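Gripper notebook – Jurberg, July 2021
Tool 2, new pads and a linkage that won't sit still
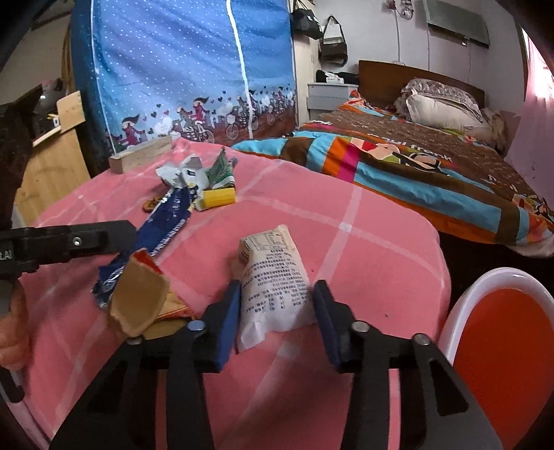 Margit Sjögren thinks I've gone at it backwards, and that the pads should have been left alone until the play in the linkage was sorted, otherwise how would I ever know which of the two was making the fingers close crooked? Fair point, and I've no good answer except that the old pads were peeling at the corners and it was driving me mad.

So, for the record, what got done. Old pads off with the plastic scraper (the metal one leaves scratches, see the sad state of tool 1). Wiped the inner faces down with alcohol, let them dry over a cup of tea, new blue rubber on, clamped overnight between two bits of scrap. They've gone on nice and square and I'm rather pleased with them!

Then the pivot bolts. Two were fine. The lower left one turned a good quarter before it bit, which explains the clicking Pap kept going on about, and the one next to it had hardly any threadlock left. All of them out, cleaned, a dot of the medium stuff, back in. Don't lean on them – tight enough that the arm still drops under its own weight when you tip the tool, and then stop. I overdid it the first time and the whole thing moved like a rusty gate, so out they came again.

Tried it on snack packets with the fingers wide open. Crumpled paper standing up is a horrid thing to grab, it gives way on one side and then the closing force all goes to the other, but that's exactly why I like it for checking. If the fingers are out of step you feel it straight away in your hand. The Movotard test block is hopeless for this, it's so stiff it hides everything.

Cycle count on the counter when I started was 2000 on the dot, so I've written that on the tape inside the handle. Ran another 30 slow closes after the bolts were done and listened for the click. Nothing in the first lot, then possibly one near the end, though it might have been the table. Will do it again somewhere quieter.

Opening width still reads 98 on the display with the fingers right out, same as in January, so I haven't touched the zero.

Still to do: order more pads from Stomia (we're down to one pair and it's the soft sort), find out who has the small hex key, and do Margit's test properly, old pads back on one side only, before I start claiming the bolts fixed it. Also the trigger spring feels a bit lazy on the return. Leaving that for whoever has it next, spare springs are in the tin with the blue lid.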